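Pinces à main : la journée commence par les vis

Chez Otard, on plie du linge. Des tee-shirts surtout, des serviettes, des taies, et on recommence. Les gestes servent ensuite à entraîner des bras qui, eux, plieront tout seuls. Un jour. En attendant ce sont des mains humaines qui tiennent les pinces, et ces pinces, il faut bien que quelqu'un s'en occupe.

Huit heures moins dix. Pas encore de café. Sur l'établi, une paire de pinces, doigts noirs, corps blanc, et une clé six pans qui a perdu son revêtement depuis longtemps. On commence par les articulations. Un quart de tour, pas plus. Trop serré, la gâchette devient dure et l'opérateur compense avec le poignet, ça se voit tout de suite dans les enregistrements. Trop lâche, les doigts prennent du jeu, les pointes ne se rejoignent plus au même endroit et le tissu file.

Le test maison : une feuille de papier. On la pince par un coin, on tire. Si elle glisse, on démonte. Si elle se déchire, c'est bon. Méthode pas très scientifique, mais plus rapide que le banc de mesure de l'étage, qui de toute façon est toujours occupé.

Vient l'objectif. Chiffon microfibre, jamais le bas du tee-shirt (tout le monde l'a fait, tout le monde a été prié d'arrêter). La caméra est montée sur la pince et voit ce que voient les doigts. Une trace de pouce en bas de l'image et c'est la matinée entière à jeter. C'est arrivé en juillet. Une matinée, deux opérateurs, tout refait l'après-midi.

L'appairage, ensuite. Les pinces vont par 2, gauche et droite, et les deux horloges doivent être d'accord. Le logiciel s'appelle Moschos, il est moche, il est gris, il marche. On ferme les deux pinces en même temps devant un repère imprimé, on rouvre, on referme, et Moschos affiche un décalage en millisecondes. Au dessus de 33, voyant rouge, on recommence. En dessous on part travailler. Les bons jours on est dessous du premier coup. Les mauvais jours c'est le câble.

Parce que c'est souvent le câble. Il ressort par l'arrière de la poignée, il se tord à chaque pli, et au bout de quelques semaines le contact devient capricieux. L'atelier en garde une boîte pleine, des neufs et des douteux, mélangés, ce qui rend fou tout le monde et que personne ne trie.
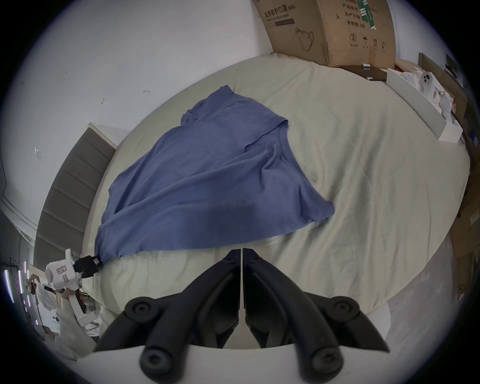
Le tissu mou reste la pire des matières. Un gobelet, ça a une forme, on sait où le prendre. Un vêtement jeté sur une couette, non. Il faut trouver un coin, le saisir, tirer un peu pour que le reste se mette à plat, amener la deuxième pince sans accrocher ce qu'il y a dessous. La couette, justement : molle elle aussi, des plis partout. Une pointe trop basse et on attrape la housse avec. D'où les heures passées sur l'usure des bouts. Les rainures des doigts se polissent à force, on ne le voit pas à l'œil nu, on le sent au toucher. Passer l'ongle. Si ça n'accroche plus, on change.

Les doigts de rechange viennent de Conura, petit mouleur qui livre quand il peut. Le dernier lot, 38 pièces, avait un défaut de bavure sur la tranche intérieure. Rien de grave sur du bois ou du carton. Sur une maille fine, un fil tiré à chaque prise. Il a fallu tout reprendre au papier abrasif, un par un, radio allumée, deux soirées. Le lot d'après était parfait, évidemment.

Changer une paire de doigts prend un petit quart d'heure quand on connait. Deux vis, un axe, une rondelle minuscule qui saute et qui roule sous l'établi. Toujours la même. On conseille aux nouveaux de travailler au dessus d'un plateau à rebord. Ils écoutent après la première rondelle perdue.

Remontage, graisse – une pointe de cure-dent, pas davantage – puis on refait l'ouverture complète à vide, une vingtaine de fois, l'oreille collée à la poignée. Un clic sec en fin de course, c'est normal. Un frottement, non. On rouvre.

Reste l'étalonnage, la partie qui fâche. Il faut dire au logiciel ce que veut dire « ouvert » et ce que veut dire « fermé », et le lui redire après chaque démontage. Sauter l'étape fait gagner cinq minutes et en perd cent. Dans le cahier de l'atelier, un vrai cahier, à spirale, la faute est notée noir sur blanc : séance 1709, pince droite, valeurs de fermeture de la veille, doigts neufs. Tout avait l'air correct à l'écran. Sauf que d'après les données la pince ne se fermait jamais vraiment, et que le linge se pliait donc par magie.

Depuis, une étiquette sur la poignée à chaque remontage. Retirée quand l'étalonnage est passé, jamais avant.

Côté batterie, rien de compliqué. Molten, le projet interne qui devait donner une poignée plus légère avec charge rapide, traîne un peu. Un prototype circule, il chauffe, on l'a prêté puis récupéré. En attendant on tourne avec les anciennes, chargées la nuit, sorties le matin dans l'ordre de la rangée pour que ce ne soit pas toujours les mêmes qui s'usent.

Les opérateurs ont aussi leur mot à dire, et ils ne s'en privent pas. La gâchette trop loin pour les petites mains, l'index qui fatigue vers onze heures. Une cale a été imprimée, puis une autre, plus fine. Celle-là est restée. Elle se clipse, elle se perd, on en réimprime.

Dix-sept heures trente. Les pinces reviennent, posées en vrac malgré l'affiche. Coup de chiffon, peluches enlevées à la pince à épiler dans les articulations – le coton en met partout, l'éponge encore pire. Une poignée part de côté, gâchette molle, on verra demain. Les autres sur leur chargeur, voyants orange, et on éteint l'établi.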